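How to Check a Carton Supplier's Size Before You Order

Posted Aug 28, 2015

Most of the trouble I have had with shipping cartons came from trusting a number on a web page. A box listed as 12 x 9 x 6 sounds like a settled matter. Then the boxes show up, your product goes in at an angle, and the supplier tells you the listing was right all along. It may even have been right, depending on which side of the cardboard they measured.

I buy cartons for a small company that ships jars and bottles of cooking oil, and the steps below are what I do before I sign off on anything. They take an afternoon. The sales rep will say you don't need them.

What you need

A steel ruler or a tape with clear marks, a cheap caliper, a kitchen scale, a marker, and the product you plan to ship. Bring the real product, with its cap and label on. I have seen people work from the size on the manufacturer's drawing and forget that the cap sticks up past the top line of the drawing.

Step 1. Measure the product yourself

Take three samples from different cases if you can get them. Measure each at its widest point, which on glass is often not where you would guess. Write down the largest figure, not the average. Glass varies more than people selling glass like to admit, and a divider cut for the average bottle will scrape the label off the fat ones.

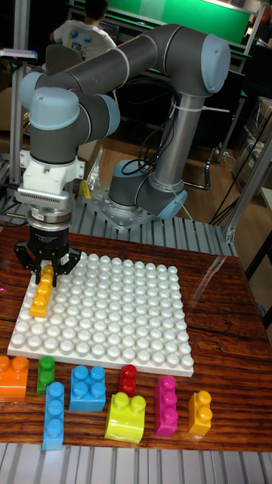 Add your padding next. If you use molded inserts, the insert maker should give you an outside size, and you should doubt it until you have put a caliper on one. In June I had a set of inserts from Krajewska that ran a hair over on every side. A hair on each side of a six-pack adds up fast.

Step 2. Ask whether the listed size is inside or outside

Send the question in writing. Inside size tells you what fits in the box. Outside size tells you how many fit on a pallet and what the carrier will bill. Plenty of sellers list one and draw the other. Baltia puts inside sizes in its catalog and outside sizes on its quotes, and I had to write twice before they would say so.

The order of the numbers matters too. Length is normally the longer side of the opening, width the shorter side, and depth runs from the opening down to the bottom. If the supplier's first number is smaller than the second, something is off and you should stop there and ask.

Step 3. Get a plain sample, then fold it

A printed proof on a screen proves very little. Ask for a blank sample cut from the same board they will use for the run. "Similar board" is where I have been burned. A heavier flute takes up room at every crease, so a box made from thicker board off the same flat layout comes out smaller inside.

Fold it, tape the bottom the way your packers will tape it, and measure the inside in three places - near the bottom, in the middle and at the top. Cartons bulge. If the middle is wide and the top is tight, the flaps are probably pulling in, and it will be worse when the box is full.

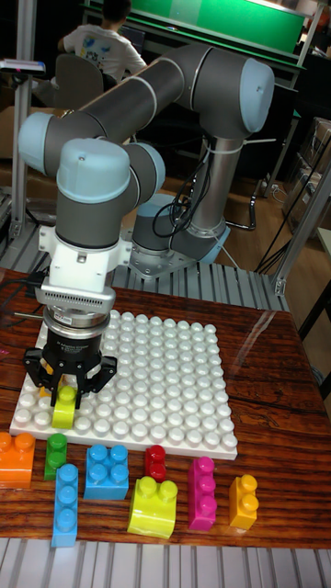 Step 4. Pack it, and pack it badly

Anyone can pack one box nicely on a clear day. Pack it fast, with the inserts slightly crooked, and see if the flaps still close flat. Weigh the full box and write the weight on the side with the marker. Compare that to the maker's certificate on the bottom flap, if there is one, and remember that the certificate describes the board on the day it was tested, before it spent a summer in a damp warehouse.

I leave the full box with 50 pounds sitting on top of it overnight. This is no lab test and I don't claim it is. It did save me from an order with Bondow, though, whose sample had sagged at one corner by morning.

Step 5. Order small

The price break at 100 will be pointed out to you, several times. Order 23, or 9, or whatever they will let you get away with, and pay the higher price once. When the small lot arrives, measure a few from the middle of the bundle. Loltport sent me a lovely sample and then a lot that was short on depth, and the short ones were all in the middle.

Keep the sample you approved, with the size, board grade and date written on it. You will want it when the second order comes in different and you are told nothing has changed.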